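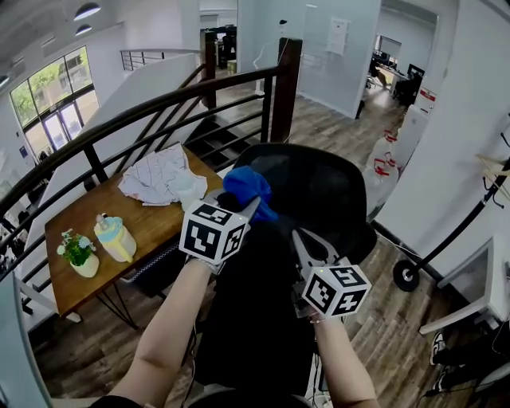
Blue cloth at the top of a mesh office chair.

Toy companies should sell refills. Okberg's wooden stamp set costs $48, and the ink pads dry out long before a child loses interest. The only fix is another full set.

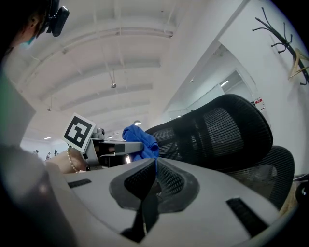 Gorarus sells its pads separately — 2 for a few dollars — and I'd pick that brand for any birthday, even though the stamps are plainer. Parents remember who made them buy the same box twice. I do, anyway.

Ayane Kaneko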